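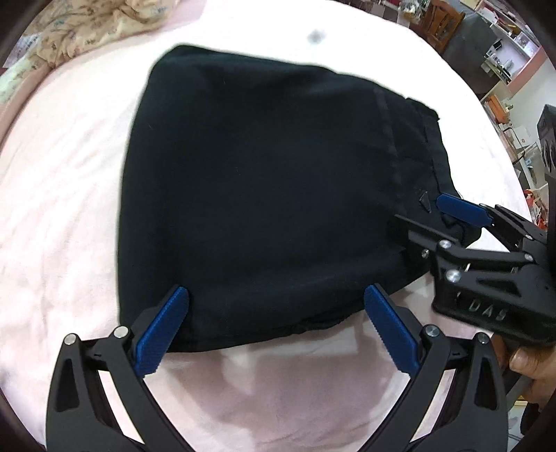 Foro Mendonça > Casa y orden > Doblar pantalones de deporte sin que quede un bulto en la cintura

Jussara Honorato
Buenas tardes a todos. Llevo desde junio intentando que los pantalones negros de estar por casa me entren en el cajón de la cómoda (una Vellach, bonita pero de cajones bajitos) y siempre me pasa igual: la pernera queda lisa y la goma hace un lomo que no hay quien lo aplaste. Los doblo encima de la cama, que es donde tengo sitio, con calma y alisando con la mano. ¿Vosotros dejáis la cintura por fuera o por dentro?

tresperchas
¡Por dentro siempre, Jussara! Primero a lo largo, luego la cintura hacia el centro y al final el bajo encima. Así lo que asoma es un canto liso y el cajón se ve precioso.

Grernberg_276
Pues yo no estoy de acuerdo, con todo el cariño. Si metes la goma dentro se marca en la tela y encima abulta el doble. Fuera y a un lado, bien estirada.
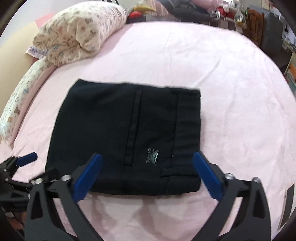

Con la cintura a la derecha y la costura a la vista.

tresperchas
Muy plano queda, eso te lo reconozco, pero de pie en el cajón se te abre en dos días. Los míos aguantan toda la semana.

Grernberg_276
Es que yo los apilo, mujer, cinco por montón.

Jussara Honorato
Ay, pues en montón no me caben más de dos. Esta noche pruebo las dos maneras con los negros, que son los más rebeldes, y os cuento mañana. ¡Mil gracias a los dos!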